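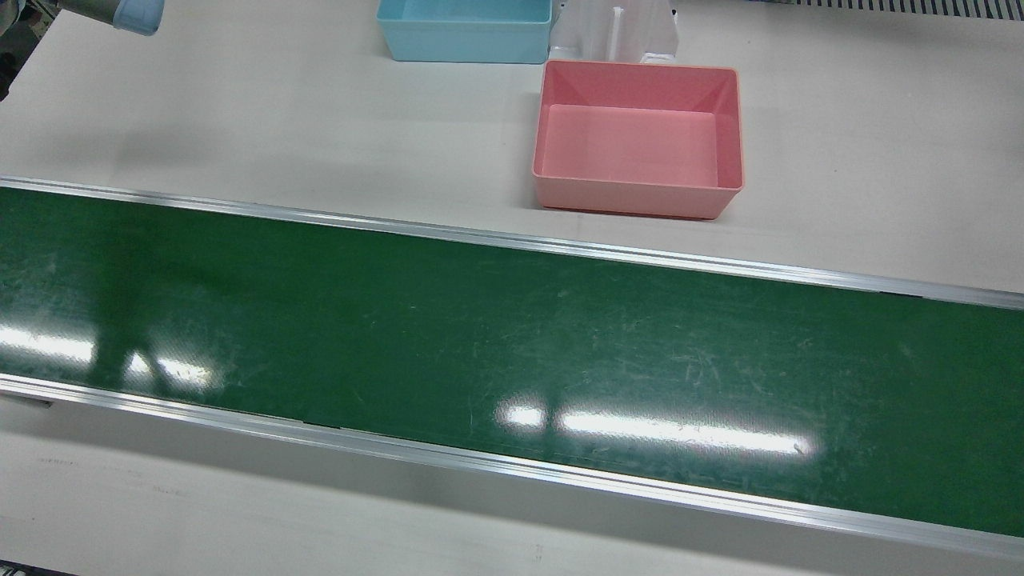 Fig. 12. Light blue bin on a white work table.

Section 9: Setting Up the Sorting Station

By now you have unpacked the Dakuvness label printer, read the safety leaflet in a language of your choosing, and thrown away the small bag of silica gel that everybody keeps for a week first. What remains is giving the printer somewhere to live and teaching it your shelves.

9.1 Choosing a table

1. Pick a table that doesn't wobble. The printer will find any wobble you missed and print it.

2. Wipe the surface with a barely damp cloth. Scuffs are fine. Syrup is not.

3. Place the printer with its paper door facing you and leave a hand's width clear behind it for the power cord.

4. Set a shallow open bin within easy reach for finished labels. Any bin will do. Bornetti sells one with our logo on it, and it holds labels exactly as well as the one you already own.

Caution: Do not put the printer on top of a radiator. The labels are heat-sensitive and will turn black all over, in the manner of a very small power outage.

9.2 Loading the roll

1. Press the gray tab and lift the paper door. If it resists, you are pressing the other gray tab.

2. Drop in a Geler roll with the loose end coming up from underneath. Each roll holds 357 labels.

3. Pull the loose end past the cutter and close the door until it clicks. Two clicks are also acceptable.

4. Press Feed. One blank label should come out. If the printer sends out a whole parade of them, open the door, straighten the roll and try again.

Note: De Haan rolls fit if you take out the plastic spacer. Put the spacer somewhere safe – you will want it back on the day you have forgotten where that is.

9.3 Naming your shelves

1. Hold Menu until the screen shows SHELF 1.

2. Type a name of up to 15 characters. Spaces count. So do exclamation points, so please be calm about your pantry.

3. Press Save, then the right arrow for the next shelf.

4. When you reach the last shelf, hold Menu again to leave. Turning the printer off at the wall also leaves, and takes your names with it.

Gülizar Sarıgül, who wrote the first edition of this guide, recommended against naming any shelf MISC. Her own pantry had three of them, all full.

9.4 Test print

1. Choose a shelf and press Print.

2. Let the label drop before you touch it. Tugging will smear the last letter and turn BEANS into BEAN, raising false hopes of an easy inventory.

3. If the text is pale, raise Darkness by one step and print again.

4. If the text is upside down, turn the label around. If this bothers you, see Flip Text in Section 12.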